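About Zornside

Zornside makes practice material for robots. A learning system needs to see a job done many times before it will try it unsupervised, and somebody has to sit there and do the many times. We are the somebody.

Shiuli Wijesinghe started the company with one pair of arms and a drawer of her kids' toys. We now run 6 stations, each with a name. Jenia and Usau handle small objects, Achari does cloth, and the other three are still arguing about it.
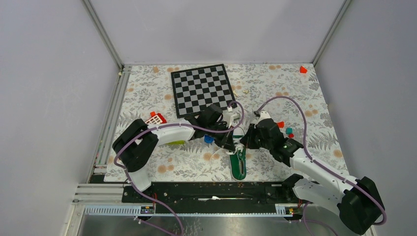 Two arms, one leafy tabletop and a toy shoe.

An operator guides the arms through a task, resets the table and goes again. On a good day in May we logged 587 attempts. We keep the fumbles too, labeled as fumbles – a robot that has only seen success is no help when something rolls away.

Our library holds 137 tasks, and we don't release one until it has 4000 recorded attempts. Clients sometimes ask if we could manage with fewer. So do our operators, usually near 4 p.m.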